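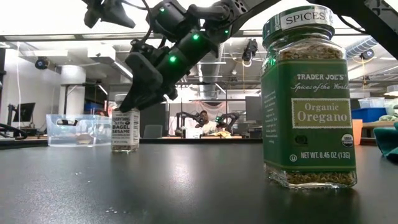 Spice shelf, Kenetport kitchen - notebook, September

Started on the seasonings at 2:15. Plan is the same as for the Nidau shelf: everything out on the black top, sorted into bins, labels read and copied into the book before anything goes back.

Oregano is the Trader Joe's organic, 0.45 oz (13 g), green lid with the SPICES band. Entered as line 2776. Dried flakes are light for their volume, so I'm listing them by jar and leaving the weight column to the salts.

The bagel seasoning goes under blends. It has sesame in it, so it gets an allergen dot and its own spot, away from the plain herbs. Perron put sesame in with the herbs last time and we had to relabel the whole row.

Clear bins are better than the opaque ones for this. I can check what is inside without lifting them out. The orange one stays for bottles.
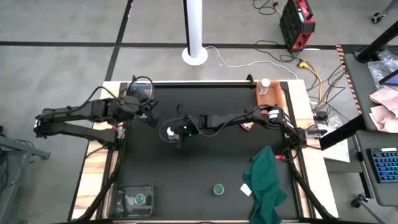
Left to do

Wipe the lids before they go back on the shelf.
Order 100 small labels from Grostidau - the 170 pack is the wrong width for jar lids.
Copy the allergen dots over to the Nidau list.
Shelf height still to be measured. The squared jars may need the lower row.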